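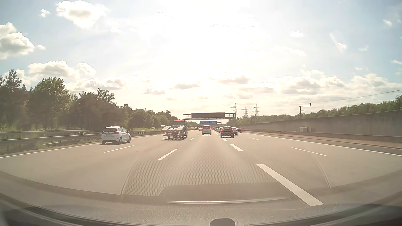

Abimbola Tamuno wrote back this morning that we should stop choosing the lane by habit and write down the gap to the next vehicle instead, because the gap is what makes the drive tiring or easy.

Jul 2, 2021

I agree with her and I changed the log sheet. The old sheet had only lane, speed and weather. Now it has two more columns: gap in front, and what kind of vehicle is in front. A van is marked V, a car is C, a tow truck or car transporter is T. Please use T also when the loading bed is empty, as in the picture.

Notes on the Sterkside drive, 84 km one way:

Sun glare was strong in the upper part of the windshield. I write G2 for this. G3 is only when I must lower the visor and still can't read the brake lights.

Behind a van I can't see the cars farther ahead, so I leave more space than behind a small car. I did this always, but I never wrote it. Abimbola asks for seconds and not meters – she is right, meters I only guess.

Lane changes: seven going, eight coming back. On the way back two of them were not needed, I think. I was impatient after the Afolabi exit.

The old sheets are in the Grelov folder, second shelf. Don't throw them away, the speed column is still good.

To do: print the new sheet on thicker paper, the thin one tears at the clip. Ask Abimbola if she wants the shadow on the road noted separately from the glare. In September we drive the same road again with the same sheet, if possible at the same hour.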